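Questions about the shared kitchen at Podholm. If yours isn't answered here, leave a note at the front desk or call extension 316.

## Using the kitchen

**Who can use it?**

Anyone staying in the house, plus day guests if a resident is with them. Up to 64 people have a key card at the busiest time of year, so please don't spread out over the whole counter.

**When is it open?**

From 5 in the morning until the front door is locked for the night. You can make tea after that if you keep the noise down. The bedroom on the other side of the wall is usually taken.

**Do I need to bring my own pans and dishes?**

No. Everything in the cabinets is for general use. If you bring something of your own, put your room number on it. Unmarked items end up in the general stock and are hard to get back.

**Is the phone on the wall working?**

Yes, for calls inside the house only. Dial 316 for the desk.
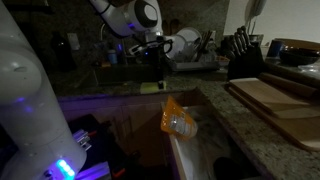
Dishes are washed by the person who used them, the same day. There is no dishwasher and we are not planning to put one in. Rinse, wash with hot water, and stand plates upright in the gray rack by the sink, with forks and spoons in the holder. When the rack is full, dry what's in it and put it away before you add more, even if it isn't yours. The sponge stays on the rim of the sink. Use the yellow-green side on glasses and nonstick pans and the dark side on everything else.

**Can the knives go in the rack too?**

No. Wash them by hand, dry them right away, and put them back in the black block. Don't leave a knife in the sink. It is a dark basin and a blade under soapy water can't be seen.

**What about the cutting boards?**

Wipe them, rinse them, and let them dry standing up. Once they are dry they can be stacked flat on the counter. Never soak them. We have replaced two boards since September and both had split along the grain.

**Can I put a hot pan on the countertop?**

Please use a trivet. The granite will probably survive it, but the sealer may not. Gudatis did the sealing and told us to keep vinegar and lemon juice off it as well. If you spill either one, wipe it up with plain water.

## Trash and leftover packaging

**I found an empty packet in a drawer. What do I do with it?**

Throw it out. If there is still food in it and it has a room number, leave it where it is. Open food with no number on it gets thrown away at the weekly check. Drawers are for sealed food and utensils. Crumbs in the drawers brought us ants once and we'd like to avoid a second round.

**Where is the trash?**

Under the counter, on the pull-out. Pull it all the way toward you before you drop anything in, and push it closed afterward.

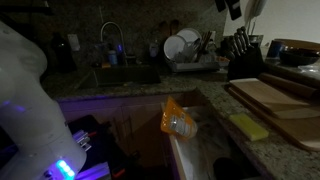 *Page last changed: 8 Jan 2026 by Libor Paulík*

Snack bags and other crinkly wrappers go in this bin. The local recycling service, Jundari, does not take them. Shake the crumbs out over the bin and not over the sink. Glass and cans go in the crates by the back door, rinsed, lids off.

**Who changes the bag?**

Whoever fills it. New liners are kept on the shelf in the hall closet. Fold the edge of the liner well over the rim or it slides down inside as soon as something heavy lands in it. Tie the full bag and carry it out to the large container in the yard.

**Can I pour cooking oil down the sink?**

No, not even a little. Let it cool, pour it into an old jar, close the lid, and put the jar in the trash. Đorđević, our plumber, has had to open that drain before, and the cost goes on the house account.

**The faucet drips. Who do I tell?**

The desk. Don't force the handle. It needs a new part, and the part is on order.

**Something broke while I was using it. Do I have to pay?**

For a plate or a mug, no. Sweep it up, wrap the pieces in newspaper, and let us know so we can replace it. For anything that plugs in, talk to Libor.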